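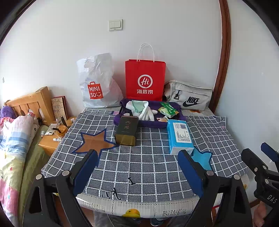
Chapter 5
Sorting and Packing on the Bed

In this chapter you will learn
how to use a bed as a work surface
how to sort small things before they go into a bag
how to write a simple packing list

5.1 Why the bed?

In many homes the bed is the largest flat place that is free during the day. A kitchen table is often needed for meals, and the floor is hard on the knees. A made bed is at a good height for most adults, it is soft, and a tin or a small packet will not roll far on it. For these reasons a lot of household packing is done there, from a weekend bag to the boxes of a family that is moving.

The bed has to be made first. Pull the cover straight and press out the folds with your hand. A cover with a printed grid is useful for learners, as the lines help to keep the things in rows. A cover with many colours can hide small things, and in this case you may lay a plain towel over it.

5.2 Groups before bags

The common mistake is to open the bag too early. First put everything on the bed in groups - cloth with cloth, food with food, paper goods with paper goods. Gloves stay together as a pair. Tissues are kept apart until the end, so that they can go on top.

A tray or a soft open bag is a good help at this stage. It holds the light things, such as gloves, a folded cloth and a snack packet, while you decide about the rest. Heavier things like a tea tin can stand beside it. Shopping bags should be kept near, against the wall or at the head of the bed, where they do not cover the working area.

5.3 A case from Estgate

The household course at Estgate gave its learners a simple task in October. Each learner received 11 things and one bag, and the full bag had to be lighter than 500 grams. The tea, with its tin, weighed 275 grams, so more than half of the weight was already used. Most learners packed the tin last and had to begin again. After this the course changed its advice: weigh the heaviest thing first, write the number down, and only then choose the others.

Words for this chapter

Cover: the top cloth of a bed
Group: things of one kind, laid together
Packing list: a written list of what goes into the bag

Before you read on, choose one bag at home and write a list of what you think is in it. You will need the list for section 5.4.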